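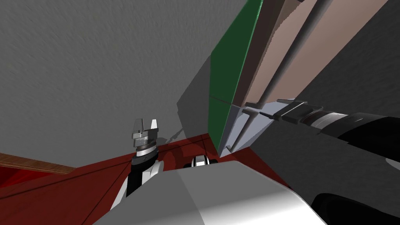 Can a robot learn a household chore without a real house to practice in?
For part of the training, simulation is enough, but examples from real rooms are still needed before a robot is put to work.

Gevura, a robotics software company in Vilela, has released 997 practice runs recorded entirely in simulation, the company said in March. The runs cover 64 household tasks, such as opening a cabinet, moving a cup from one counter to another and putting items back on a shelf. All of them use a robot with 2 arms.

The collection is called Mulia. Each run was made by an operator who steered the simulated arms with a pair of hand controllers. The software stored the camera views along with the position of every joint, and a learning system is then trained to copy the movements.

Gevura said 57 of the tasks passed its internal review on the first try. The other seven were recorded again after operators found that cabinet doors swung open too easily in the simulator.

Barkeo, a maker of warehouse equipment, paid for part of the work and will test the trained system on its own machines later this year. Neither company gave a cost.

The recordings are free for schools and research labs. Businesses need a license. Gevura plans to add laundry and dishwashing tasks in the next release.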